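Trostura Classroom Simulation Kit
School and club edition

Product overview

The Trostura Classroom Simulation Kit allows student teams to plan and test household tasks for a mobile robot before any hardware is assembled. It is intended for robotics classes, after-school clubs and teams preparing for the simulation round of the Zullgate Student Challenge. One license covers a single class or club for the full school year.

Included with each license

Room library with 6 furnished interiors, among them a bedroom, a kitchen and a study
Task editor with printable planning sheets
Teacher handbook with 19 lesson outlines
Scoring tool using the Zullgate practice rules
Access to the Appiah project archive of past student work

Classroom use

Lessons are written for periods of 90 minutes. Students begin by viewing a room from a fixed position and listing the objects a robot would need to recognize. They then write a task, such as bringing an item to the trash bin, and run it in the simulator. Teams of up to five students may share one workspace. Saved runs can be replayed and annotated – a feature many instructors use for grading.

System requirements

The kit runs on standard school laptops. A low-resolution rendering mode is provided for older machines and is switched on by default. An internet connection is required for installation and license renewal only.

Ordering

Schools may order through Drilletti, the education distributor for Trostura, by purchase order or card. Orders received by the end of August are activated before the start of the fall term. Club licenses may be transferred to a new faculty advisor on written request.

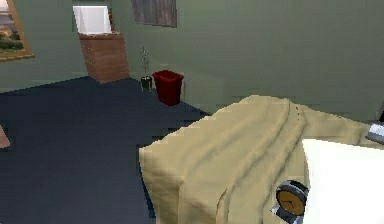

Bedroom interior from the room library, with cabinet, potted plant and red trash bin along the far wall.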